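Recording Good Examples With Clear Cups and Water
A Totent how-to by Loredana Bortolotti

If you have already worked through the first guide in this set (the one with the wooden blocks and the bowl), you know how to start the recorder, how to hold the lead arm without wearing out your shoulder, and how to save an example when you're happy with it. I won't go over all of that again. What I'd like to do is walk you through see-through things: cups, tumblers, jars, and the water that goes in and out of them. They're harder than blocks, and they taught me more about recording than anything else I've tried, mostly by making me throw so much away.

Setting the desk

Use a real desk if you possibly can. My first set was recorded on a bare board with one cup in the middle of it, and the policy we trained from it was lovely on a bare board and hopeless everywhere else. Walid Sabbagh, who ran the training for me in March, asked very kindly whether anyone at Cirthorpe ever planned to drink their water off a bare board. So now I leave the everyday things where they are, and I move them a little between examples. 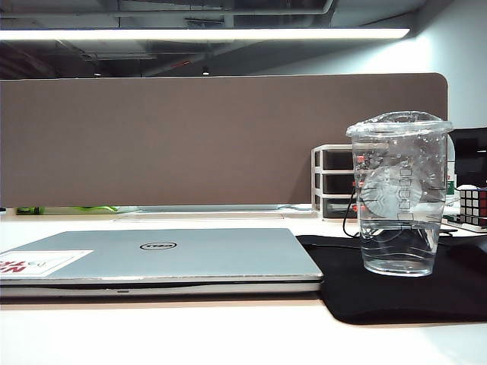 Make sure the fixed camera can see the whole path from where the cup starts to where it should end up. Then lock the camera down and put tape by its feet. If you bump it in the middle of a session, stop, start a new session, and write down why in the notes box. Please do write it down! You will think you're going to remember, and by lunch you won't.

Water and electricity deserve a moment too. Keep a towel within reach, lift power strips up off the desk, and pour only as much as the task needs. Close any computer that has to stay nearby.

Recording the approach

Start each example with the arm at rest and a clear second of stillness. Then move toward the cup at the pace you'd like the robot to use later on, because the system will copy your pace right along with everything else. New people tend to creep in very slowly when the object is clear, peering at the wrist view the whole way, and you end up with a robot that creeps and peers. If you need to practice, practice with the recorder off. I do a few dry passes every morning, and Jamie Dobson does them with music on, and both ways seem to work fine.

Try to come in from different sides. Vary the starting spot, the amount of water, and the kind of cup, but change only one of them at a time so that you can sort your examples afterward.

Checking the wrist view

After every batch, open the wrist recording and step through it by hand. With clear objects you'll see bright spots, bent shapes and backgrounds smeared by the rim, and that is all right. Keep those. The robot will meet the same glare when it's working, so it ought to meet it in training.

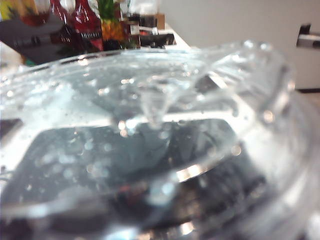 Wrist view at close range, with the water stirred up and plenty of bubbles.

What you should take out are examples where the recording itself went wrong: missing stretches, the two cameras out of step with each other, or an arm that stopped because you let go of the handle. Out of 400 examples in my last set I kept 247. I was a bit crushed by that number until Corrado Dal Bello showed me his.

A missed grasp is a different matter. If you missed, noticed, and corrected yourself smoothly, mark the example "recovered" and keep it. If you missed and then flailed (we all do), mark it "failed" and move it to the side folder.

When the cup fills the view

There will be moments when the wrist camera is so close that you can't make out an edge anywhere. Don't back the arm off just to get a prettier picture. Carry on with the motion and trust the fixed camera to fill in the rest.
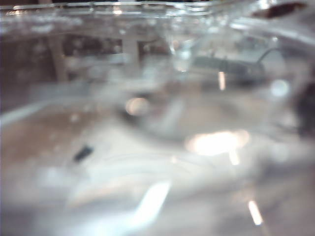
Last changed: Sun 23 June, by Loredana Bortolotti

If you step through a stretch like this and can't say where the cup ends and the desk begins, look at the matching moment from the fixed camera before you decide on a label. The Zosley viewer will show both side by side if you press the split button at the bottom. Label from the pair, never from the wrist view alone, and if the two still leave you puzzled, use "unsure" and move along. I had 81 of those to go back over last time, and most of them were easy after a night's sleep.

Saving and naming

Name the session with the task first, then the object, then your initials, all in small letters with dashes between. Put the water level in the notes box, in words (empty, low, half, high). Cinzia Amato merges everybody's sessions into the Meredith folder, and she can only do that if the names match the pattern.

Before you leave the desk, play back the first and the last example of the day, from both cameras. Then empty the cups, wipe the gripper, and hang the towel up to dry.

Next in this set: Recording with two arms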